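Ticket 794: Sign-up reminders going out twice, and some not at all
Opened by: Rultthorpe Tenants and Neighbors
Product: Prillico mailing and phone-tree tool
Status: Waiting on customer

First message

Hello, and thank you in advance for reading all of this. I'm told I go on a bit, so please get yourself a coffee. We use Prillico to keep our people in touch ahead of the rent march in March. There are 300 names on our main list, and many of them are folks in their seventies and eighties who have been coming out to rallies since long before any of us had email. They don't all text. Quite a few want a phone call the night before and a printed sheet with the bus times on it, and Prillico has been wonderful for keeping track of who wants what.

The trouble began when we sent the reminder for the courthouse vigil. I got mine at 6:15 in the evening and then again at 6:40, word for word the same. I thought it was only me (my inbox is a zoo) but then the phone started ringing. Plenty of people got two. A smaller bunch got nothing, and those are the ones I'm worried about, as one of them stood at the wrong corner with her sign for most of an hour.

Things I have tried so far: logging out and back in, sending a test to myself (came once, just fine), and turning off the "remind again" box, which I don't believe was ever on.

Reply from support

Hi there, and thanks for such a full write-up! I'm Eoin Ó Dubhghaill and I'll be staying with this ticket until it's sorted out. I'm so sorry about the lady on the corner. Please give her my best.

A few questions. Did you import any names lately, say from a spreadsheet or from another group? And are the people who got two messages on more than one list? You can check by opening a person's card and looking under Groups. Don't delete anything yet, please. It's much easier for me to follow what happened while the duplicates are still sitting there.

Customer reply

Hello Eoin, I'll pass that on to her, she'll be tickled. Yes! We did bring in names. The Polishchuk Street building has its own tenants' association, and they joined up with us for the march, so their secretary sent me a file that came out of Sovimau. It had 50 people in it. I dragged it in, it said "Import complete," and I went off to make dinner feeling very pleased with myself.

I looked at my own card as you asked, and there I am twice, once with my middle initial and once without. I helped with their repairs petition last year, so I suppose I was on their list as well.

Reply from support

That's the piece I was missing, thank you. I went through the import log this morning. The Sovimau file puts first and last names together in a single column, and our importer treated those as brand-new people even where the email address matched somebody you already had. So anybody on both lists now has two cards, and each card got its own reminder, one batch after the other.

The missing ones are a separate problem. There are 20 cards from the file where the phone number landed in the email box, so the reminder had nowhere to go. I've put a tag on those called "fix email."

Here's what I'd do, in this order:

Go to People, then Tools, then Find Matches. Pick "same email" and leave "same name" alone, or you'll end up merging fathers and sons.
Look over each pair before you press Merge. Keep the older card, which holds the call preferences.
Filter by "fix email" and move the number over to Phone.
Send a test to a small group before the big one.

Customer reply

All merged, and only one argument with the computer. I'm partway through the "fix email" people and calling each of them as I go, which is slow, but they do like to chat and two have offered to make banners. Could you leave the ticket open until our test goes out? I'd also love to know if the call preferences can be printed in bigger type, as our phone team has been sharing one pair of reading glasses.

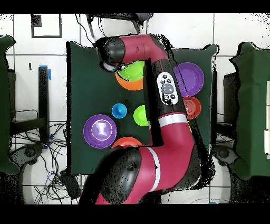 The test will go to the phone team first, then to the Polishchuk Street folks, and I'll write back here once I've heard from both.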